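Torkine presents a small red drum for the first music lessons

Sirmont, May 23, 2021

Torkine, maker of wooden and musical toys, announces today its new toy drum for young children. The drum is called Gova and it will be in the shops before the summer holidays. The first series has 2000 pieces.

Gova is a red drum which the child wears with a strap. A wooden drumstick comes with it. The strap is made of fabric and has a small metal clip, so a parent can take it off when the drum stays on the table. Many families asked us for this after our March meeting with nursery teachers. 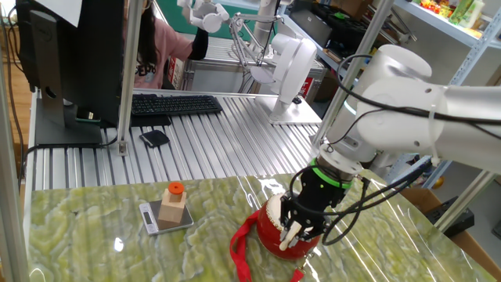 Light enough for small shoulders

The weight was for us the most difficult question. A drum that is too heavy will soon lie in a corner, and a drum that is too light falls over at the first hit. Nele Smits, who leads the design work, made 19 models before she was satisfied. For the small parts and the wooden toys of our range we keep a digital kitchen scale on the table during the work, and a wooden block with an orange top is often standing on it.

The sound is soft. It was important to us that the neighbours can also live with the drum, and several parents have thanked us already for this decision. 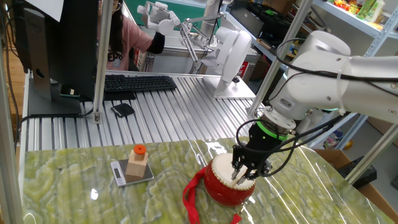

Dirceu Cordeiro remarks that his pupils used to fight over the one loud drum in the classroom, and that with a quieter one they begin to listen to each other. He would like to have a second size for the older children, and Torkine is now studying this wish.

Where to find it

Gova will be sold in toy shops and through our partner Alvarado, who has ordered 3000 pieces from the second series. Schools can borrow a drum for two weeks without cost. Please write to Hatsue Ikeda at the Torkine press office for the loan form, the price list and the safety papers.

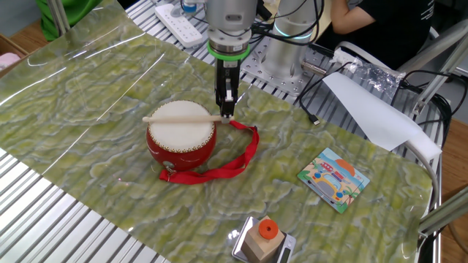
The red drum with its drumstick and strap, beside a children's puzzle board.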